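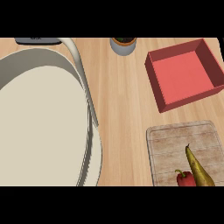 Halleck brewery swaps pints for doorsteps, one street at a time

21 Apr 2020

Havau, the small brewery behind the old rope works in Halleck, has delivered 1,363 cans of beer since it shut its taproom last month, which is more than the taproom ever managed in a spring. The brewery says this is encouraging. It also says it would like to sit down.

The taproom closed its doors with the rest of the trade in March, leaving a cold store full of beer that had been meant for pubs. Most of it was in kegs, and kegs are not much use to a household of two with a normal fridge. Havau hired a hand-fed canning machine from a cider maker over in Yip and spent the best part of four days working out why the lids kept coming out crooked. The machine was fine. It had been set up for a different size of can.

The first batch went on sale through a web form on a Thursday evening and was gone before the pubs would have called last orders. Of the beers on offer, the pale ale Drika has done best by a long way, accounting for 1,005 of the cans sent out so far. A smoked porter has done less well. The brewery describes demand for it as "loyal", and has dropped the price.

Deliveries are made on three afternoons a week in the brewery's own van, and for the hillier end of Halleck by cargo bike, an arrangement that sounded better at the bottom of the hill. Orders are left on the step, the driver knocks and retreats to the gate, and proof of age is held up at the window. Several customers have held up passports, one a bus pass, and one a framed wedding photograph with the year on it, which was judged to be good enough when combined with the customer.

The minimum order is six cans, mixed or otherwise. Delivery is free inside the ring road and costs £3 beyond it as far as Yip. Anyone further out is asked to wait for the postal service, promised for next week and before that promised for last week.

Havau has also brought back the refillable flagon, though with changes. Flagons can no longer be filled while you wait, and those coming back from customers are washed, left alone for three days and then washed again. There were 95 of them in circulation when the taproom closed. So far 35 have come home, and the brewery would be glad of the rest. It suspects a good number are now lamps. A £2 credit is being offered for each one returned in a usable state, and "usable" has been defined on the website at some length after what was found in the bottom of one of the early ones.

Not all of the regular fixtures have survived the move. The Wednesday quiz is being run over video call, with scoring left to the honour of those taking part, and the results have been startling. A team that had not finished above sixth since the quiz began has now won three in a row. The brewery has no plans to look into it.

The meet-the-brewer evening has gone the same way, and now takes the form of a tasting box of four cans, sent out early in the week to be opened together on screen on Friday at eight. Last week's ran for two hours, of which twenty minutes were about beer. Boxes for the next one cost £14 and include a bag of crisps, the brewery having learned from the first session that people will otherwise get up to fetch their own and not come back.

As for the beer that is still in keg, some will be canned, some has gone to a distiller, and the oldest is likely to be poured away once the paperwork for reclaiming the duty has been settled. The brewery would not say how much that might be – only that the drains at the rope works were going to have a better month than anyone else in the trade.

The summer beer festival, due to fill the yard in July, is off. Tickets already bought can be refunded, moved to next year or turned into beer. Most people who have replied so far have asked for the beer.

Orders for this week close at noon on Thursday. The smoked porter is still available.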